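A morning at Rekix: teaching robots to fold the washing

I've wanted to see inside Rekix ever since they moved into Tangen, so when Wondimu Demissie offered me a visit one Tuesday in April I said yes before he'd finished his sentence. Rekix collects the hand movements that robots learn from, and the work is far more homely than I'd pictured. Wooden floor, checked tablecloths, a desk lamp clamped to a table - and people at it with a gripper in each hand!
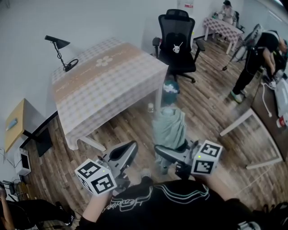 Both grippers up, a marker cube on each. The tables wait behind.

Each gripper carries a white cube covered in black and white squares, which lets the software follow where the hands go. The person wearing them does a small household job over and over, and the recordings go off to Nulura, who train the arms. Wondimu told me they had 601 good recordings of cloth handling the week before I came, and he was as pleased about it as a gardener with a full greenhouse.

I had a go myself, of course. It's harder than it looks! Your fingers know exactly what to do with a cloth, but the jaws don't, and you have to slow right down and think about where the edge is. My first try took 91 seconds and ended in a lump.

The practised hands make it look easy. I stood by the table with the big daisy on its cloth and watched a grey-green cloth, rolled up and held upright in the right-hand jaws, and I could happily have stayed there until lunch.

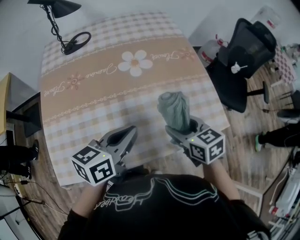
What it changes for the staff

Roald Wallin used to work in the laundry at Rornon, where folding filled his whole shift. Now he does 16 recordings, takes a break, and then checks other people's for slips. He likes the checking best. His shoulders ache less, he said, though his wrists took 2 weeks to get used to the grippers.

He was frank about the other side too. Some of his old workmates wonder what will be left for them once the arms are good enough, and he wonders as well. Rornon has promised retraining, and he'd like to see it written down.

I went home and folded a tea towel very, very slowly.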